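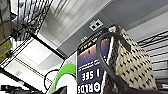
Brestora Household Storage Terms
Version 2

A word list of the names people give to shelves, racks, cupboards, boxes and other places where things are kept in the home. It was put together for anyone who writes catalogues, moving inventories or insurance forms and needs to know that a "press" in one house is a "cupboard" in the next.

Contents

The list holds 2,000 entries in one file, terms.csv, encoded as UTF-8. The first row gives the column names. A second file, sources.csv, lists the printed and handwritten material the terms were taken from.

Columns in terms.csv

id: a whole number. Numbers are never reused, so there are gaps where entries have been withdrawn.
term: the word or phrase in lower case, singular unless it is only used in the plural.
variant_of: the id of the main entry if this is another spelling. Empty otherwise.
group: one of hanging, standing, built-in, portable or unsorted.
room: the room most often named alongside the term. May be empty.
region: a two-letter code, explained at the end of sources.csv.
source: one or more source codes, separated by semicolons.
note: free text, mostly short.

Where the terms come from

Most were copied from removal firms' inventories and from sale catalogues. The largest single source is the Van Hecke catalogue set, which covers kitchen and pantry fittings in more detail than anything else we had. The Endar inventories supply most of the words for sheds, cellars and lofts. Terms marked TR come from the Tremon word slips, which were handwritten and in places hard to read. Where a reading was doubtful the note column says "reading unsure".

Trade names were left out unless people use them as ordinary words. Prices, addresses and the names of householders were removed before the terms were copied, and the original pages are not included.

Changes since version 1

The group "other" has been split into portable and unsorted.
40 duplicate entries were merged. The older id was kept in each case.
"Plate rack" and "plate-rack" now share a main entry.
The room column no longer uses "scullery" and "back kitchen" as separate values.
Line endings are the same throughout both files.

Known problems

Bathroom terms are thin. The group column was filled in by hand and the line between standing and built-in is not always drawn in the same place, above all for dressers and wardrobes. There are 30 entries with no region. Some spreadsheet programs turn the term "half-12" into a date on opening; import the column as text to avoid this.

The region code shows where a term was written down. It does not mean the term is unknown elsewhere.

Use

The files may be copied, changed and shared, including for paid work, as long as Brestora is named as the source and changes are marked. Please give the version number when citing the list.

Corrections

Send the id, the column and the new value, with a source if there is one. New terms need at least one written source. Corrections received after September are held over for the next version.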